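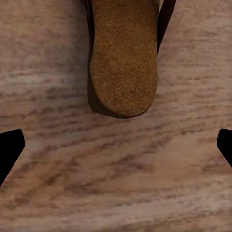
DAYS OUT

The Skarnden Veneer Works Open Day

8/19/21

I have wanted to get inside the old veneer works at Skarnden ever since we moved over this way, so when my sister spotted that they were opening the doors for one day I said yes before she had finished reading me the flyer. We left far too early, stopped for coffee in Prudia (very good cinnamon rolls, next to the post office) and still got there before the gates opened.

They took us around in groups of eight, which meant you could hear the guide even with the fans going. First came the log yard, where the sprinklers keep everything soaking through July and August, and then the steaming pits, which smell like a wet cedar closet and a pot of tea left on too long. I could have stayed there all morning! The big slicer was running, and the sheets come off it so thin that they flutter. Our guide said one good log can give more than 3,000 square feet, and then he let us each hold a sheet up to the window.

My favorite part was the sample room upstairs. They keep 341 kinds of wood grain in flat drawers, some of them straight and plain and some all waves and streaks, and you are allowed to pull out any drawer you like. My sister fell for a pale, pinkish one and talked about her hallway all the way down the stairs. I liked the older drawers from the Moriarty mill, with the labels written in brown ink.

Lunch was soup and rolls in the canteen, and the line was long - go before noon if you can. Parking is on the grass by the river, a good walk from the entrance, so wear real shoes. We came home with a bag of offcuts for bookmarks and I have already given most of them away.

Filed under: Days Out, Factory Visits, Rainy Day Ideas

3 comments

marge_in_prudia: So glad you liked the rolls! Get the orange ones next time.

Dell T.: Is there an elevator to the sample room? My knees don't do stairs anymore.

quiltnut: My dad worked the slicer there for years. I can smell those pits just reading this.

We use cookies to remember your preferences. By staying on this site you agree to our cookie policy.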